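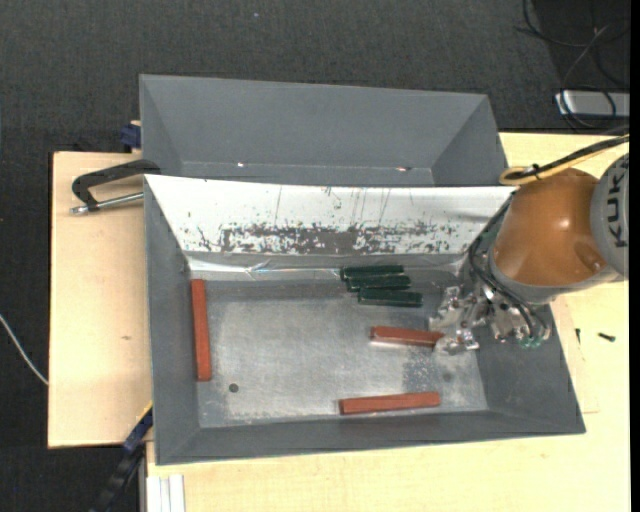 Community Help > Clubs and Days Out > Visits and Open Days > Robot demo at Layug, Dodbridge

We use cookies to remember your settings and count visits. Accept all / Manage choices

Taking a group to the Layug open day in Dodbridge, what do I need to know??

posted by wendle_end

Sorry, typing this on my break. I've said yes to taking our after-school club to the open day at Layug in Dodbridge in May and now people are asking me things I can't answer. 20 kids, mostly ten and eleven. The sheet they sent says "robot bin picking demonstration, 2 pm, then questions" and that is more or less the whole sheet.

What I'd like to know:

How long does the picking bit last. Will they get bored. Mine can do a quarter of an hour if something moves.

Is it a big robot behind a fence or a little one on a table? Two parents want to know about fences.

Can they touch anything at all. If it's look-don't-touch the whole afternoon I need to plan something for the coach.

Is there anywhere to eat sandwiches. Barono Hall round the corner says it might be free but they want 8 pounds an hour and I'd rather not.

Also what is it actualy picking up? One of mine has decided it will be sweets and I'd like to let him down gently before we get there.

Anyone been? Thanks in advance, back on here tonight.

Arnel Navarro

Went last year with the Tombridge lot, smaller group than yours. Will go through it quick.

Not sweets. Bars. Plain rectangular ones, reddish-brown and dark green, lying in a shallow grey metal bin. There's a second bin right behind it, and both are clamped to a wooden table. The robot is a KUKA arm, orange, comes in from the side and reaches down into the front bin with a metal gripper. So table-top job, though the arm is bigger than the kids expect once they're stood near it. Ours went very quiet.

When we were there the job was to take bars out of the front bin and lay them in the back one, then put them all back and go again. Sounds dull. Isn't, or not for the first ten minutes. The good bit is when bars are lying close up against each other or tight to a wall, then it has to work out where to get its fingers in. Get the kids to guess which bar it'll go for next. Ours were shouting colours by the end and the chap running it didn't mind a bit.

It misses sometimes! Tell them that before you go. A few of ours thought it was broken and one was quite upset on its behalf. It missed, backed off, had another try. The chap said they'd done 2000 picks in one week earlier in the spring and kept a note of every miss, which the kids liked more than anything else he told them.

The bins are not pretty. The white slope at the back of the front one is all scraped along the bottom half, and the metal floor is scuffed. One girl asked who was going to clean it. Good question to ask them yourself if things go flat, as in why would it be worn there and not somewhere else. Ours came up with better answers than I did.

Fence: no fence when we went, a taped line on the floor and a man with a stop button in his hand. Nobody past the line. They were strict on it and quite right too. There are cables along the floor and clamps sticking out past the table edge, so tie long hair back and no scarves, and bags go on the hooks by the door. If the parents want it in writing, ring Layug and ask for the visit notes, they do have some, they just don't send them.

Touching: not the robot. But they passed a couple of spare bars round and let everybody have a go at moving them with kitchen tongs, one hand, other hand behind your back. Much harder than it looks. That was the hit of the day if I'm honest.

Length: the demo ran 20 minutes, questions ran longer. Split your group into 2 if they'll let you. With the whole lot of you round one table the back row will see elbows and nothing else.

Sandwiches, no idea, we ate on the coach.

pipkin_lane

never been to this one but went to a robot day at a college once and it was freezing, take coats. also loos before you go in not after

hattersfield

Bit more on the food and the timing, I live in Dodbridge and my sister did the tea urn there.

Don't pay for Barono Hall. There's a canteen at Layug and it's open to groups on the open day if you email first. If you just turn up they'll say no. Nut free, or it was. Benches outside as well if it's dry.

2 pm is the busy slot. There's a morning one, quieter, fewer grown-ups leaning over the front. Worth asking to swap. The coach can't turn in their yard so get the driver to stop on the Tombridge road by the bus shelter and walk them down, there's a pavement the whole way.

Disagree a little with Arnel on splitting them up. We had half the group doing tongs while the other half watched and the tongs half made such a racket that you couldn't hear the talk. Better to sit the short ones on the floor in front (behind the tape obviously) and keep them together, then tongs for everyone after.

For the coach home get them to write the rules for it. Which bar first, what do you do if 2 are touching, what if one's jammed up by the wall. My nephew filled both sides of a sheet and then argued with his own rules. Kept him busy all the way to the ring road.

Oh and the noise. It isn't loud but it stops and starts, if you've got anyone who's jumpy about noises stand them near the door and tell the man, he'll warn them before he sets it going.

wendle_end

Brilliant, thank you all. Have emailed about the canteen and the mornnig slot. Sweets boy has been told. He says bars could still be chocolate.

Arnel Navarro

They're not. Don't let him test it.

Recent in Visits and Open Days
Coach parking near Tombridge museum, any tips?
How many adults for a farm visit with under eights
Risk form for a factory tour, has anyone got a blank one
Barono Hall: is the kitchen included
Wet weather plan for the canal walk
Best age for the Dodbridge fire station open day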